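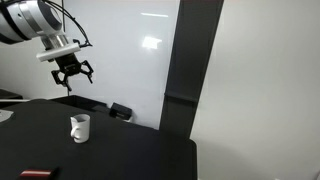

A reader in Jidthorpe wrote to say that a plain white mug is the hardest thing in the kitchen to buy, and that the last set she ordered came with gray scratches inside after a month. She wanted to know if she had bought bad mugs, if she was washing them wrong, and if there was any point in trying again. A couple of other letters in the March mail asked much the same thing, so this month's kitchen item is about white mugs.

I'll start with the scratches. In most cases they aren't scratches. They are thin streaks of metal left on the glaze by a teaspoon. The glaze is harder than the spoon, so the spoon loses a little of itself each time it goes around, and what it loses shows up as gray lines on the bottom and lower sides. You can check with a fingernail. If the nail slides across and doesn't catch, it's a metal mark and it will come off. If the nail catches, the glaze is cut or crazed, and no amount of cleaning will change that.

For metal marks I use a powdered cleanser meant for cookware, the kind with oxalic acid in it. Wet the inside of the mug, shake in a little powder, make a paste, and rub with a soft cloth. Leave it for a minute and rub again. Rinse several times and then wash the mug as usual before anyone drinks out of it. Read the label first and wear gloves. Don't use it along with bleach or any other cleaner.

Baking soda works on tea and coffee stains and does very little for metal. People write in every year to say baking soda didn't work on their mugs, and when I ask, it is nearly always spoon marks they were scrubbing. For tea rings it does fine. A spoonful in the damp mug, a wet sponge, not much pressure. If the ring is an old one, fill the mug with hot water and a denture tablet and leave it overnight.

What I would not use is steel wool or the green side of the sponge. Both can dull a glaze, and a dull glaze takes stains much faster than a shiny one. My own worst mug got that way because I was impatient with it for a whole winter. It now holds a tea ring after one cup, and I keep pencils in it.

On to the buying. The mug I reach for is a cylinder with smooth sides and a rim that flares out just a bit. The flare is a matter of taste. I find it easier to drink from than a dead straight edge, and the mug is less likely to dribble down the outside if you pour from it, say when you're using it to add water to a pan. The disadvantage is at the dishwasher. A flared rim is the widest part of the mug, so when mugs are packed close together the rims knock against each other, and that's where the chips come from. Leave a gap.

Size gets more complaints than anything else. The number on the box is usually the brimful capacity, filled until it's about to run over, and nobody drinks from a mug like that. A mug sold as 300 ml gives you a modest cup of coffee with some room at the top. A mug sold as 450 ml is a big one, and if you drink slowly the last third will be cold. The smaller size suits me for coffee and the bigger for soup. If the listing doesn't give a capacity, look for the height and the width, and compare them to a mug you already have. Or buy one and fill it from a measuring cup before you order the rest.

Weight isn't on the box at all. I'd like it to be. Two mugs of the same size can feel completely different in the hand once they're full, and for anyone with sore wrists the heavy one will end up at the back of the cupboard. Stoneware tends to be thick and heavy, porcelain thinner and lighter, but there are plenty of exceptions, and the only real test is to pick it up. Try it full if the store will let you. Schouten, on the corner by the bus depot, has let me fill one at the staff sink.

Then the handle. You want to get the number of fingers through it that you normally use, with a bit of space between your knuckles and the wall of the mug. A handle that is too tight presses your fingers against the hot side. This is easy to miss in the store, where the mug is cold. Look also at the two places where the handle joins the body. They should be smooth all the way around, with no pinholes and no line of unglazed clay. A hairline at the join is a reason to put the mug back on the shelf, and at home it's a reason to stop using it for hot drinks.

Turn the mug over, too. Most have an unglazed ring on the foot, and on cheaper mugs this ring can be as rough as sandpaper. It will mark a table. I got caught by this myself with a dark painted desk, where the foot of a new mug left pale half circles everywhere I had slid it. You can smooth a rough foot with a bit of wet sandpaper, the fine kind. Keep it wet so that you don't raise dust, wipe off the gray slurry, and feel the ring again. It takes a couple of minutes per mug.

Dark tables deserve a word of their own, as more readers seem to be buying them. A white mug looks good on black, and it's easy to find when you put your hand out for it without looking up. But a matte black surface shows every drip, every fingerprint, and every dried ring of milk. I wouldn't use furniture polish on it, which leaves shiny patches that are harder to remove than the coffee was. A cloth wrung out in warm water with a drop of dish soap is enough, then a second cloth with plain water, then a dry one. Wipe the whole top when you do it. If you clean one spot on a matte table, the spot shows.

Coasters help if people use them. In my house they are used when there are guests. A low tray at the back of the table has worked better for us. The mugs get set down on it without much thought, and the tray can be carried to the sink with whatever is on it. Get one with a raised rim so a spill stays where it is.

As for matching, the Jidthorpe reader had bought a set of six from Brollent, and when one broke she couldn't get another in the same white. Whites vary more than you would expect. Some are bluish, some have cream in them, and you won't notice until they are side by side under a kitchen light. If you care about a matched set, buy 2 extra at the start and leave them in the box. If you can live with a mixture, mix on purpose and get a few from different places, so that one more odd mug makes no difference. Our own shelf has been a mixture for years, and I have stopped seeing it.

Secondhand is a good way to go about it. The thrift store at Kotcombe keeps a shelf of single mugs at 60 cents each, and plain white ones turn up most weeks among the slogans and the holiday prints. Take them to the window. Hold each one up and look inside for crazing, the fine net of cracks in the glaze, and pass on any that have it if you mean to drink from them. Run a finger around the rim with your eyes closed. A chip too small to see can be felt right away. Then tap the side lightly with a knuckle. A sound mug rings a little and a cracked one goes dull, although I'll admit that with a thick mug I can't always tell the difference.

A few smaller points from the letters:

Stacking. Mugs without a stepped foot don't stack well, and a stack of more than a pair will sooner or later come down. Hooks under the shelf take up less room, but check the handle is big enough to go over the hook before you drill anything.

Microwaves. If an empty part of the mug gets hotter than the liquid in it, the clay has probably taken in water through a chip or a crack. Stop putting that one in the microwave.

Cold mugs. Pouring boiling water into a mug that has been sitting in an unheated porch or a camper can crack it. Rinse it with warm water from the tap first.

Lipstick. Wipe it off with a dry paper towel before the mug goes in the dishwasher. Waxy lipstick often survives a full wash, and it's harder to shift afterward.

To answer the Jidthorpe letter directly, then: the mugs are probably fine, try the cleanser on one of them, and if the marks go, do the rest. A wooden or plastic spoon will keep them from coming back. She mentioned that she stirs her tea for a long time, and I would also suggest stirring it less.

Next month's item will be on drying racks. Send questions to the usual address, and please say whether your sink has a drainboard on the left or the right.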